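Handheld gripper: blocks slip out after the pads get warm
Board: Grippers and end tools

severyn_l
Hello all. I have a problem with the two-finger handheld gripper from our Orport build. We practise moving a small block into a tray, and in the morning everything goes well. After lunch the block starts to slip, always downwards and to the left. Yesterday I made 81 tries and dropped 6, all of them after 14:00. The pads are felt on clip brackets. I suspect the glue behind the felt becomes soft. Has somebody seen this?

agbeko_naa
We had the same with felt from Volent. It was not the glue in our case. The fibres lie down after many closings and the surface becomes smooth. Brush them up with a stiff toothbrush and try again.

severyn_l
I brushed both pads. It was better for one hour, then the slipping came back.

n_gyamfi
I don't agree with the felt theory. If it always slips to one side, then one pad is not sitting straight. Please check the clips before you buy anything. Ours had a cracked clip, and the pad flew off and hit a colleague on the cheek. Safety glasses, please, also for a handheld tool.

agbeko_naa
A cracked clip would also slip in the morning, no?

n_gyamfi
Not if the crack opens when the plastic is warm. Ours did exactly this.

severyn_l
Okay, I will look at the clips. Fingers open over the table, tray with the brown block behind: 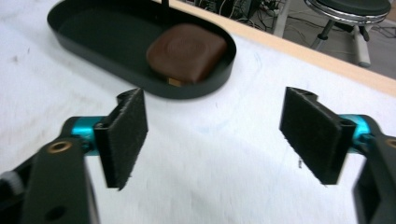 Reply 8 — h_aliyu
The edges of your felt are a little frayed, so I would change it in any case. About the clips I can't judge from this angle. Take both pads off and bend the clips gently under a lamp. If you find a white line, throw the clip away and please don't glue it.

Reply 9 — severyn_l
Right clip has a white line, 900 closings after I fitted it. Left one is clean. I have ordered two from Lekow and will not use the tool until they come.

Reply 10 — agbeko_naa
Fine, but I would still replace the felt on both sides at the same time.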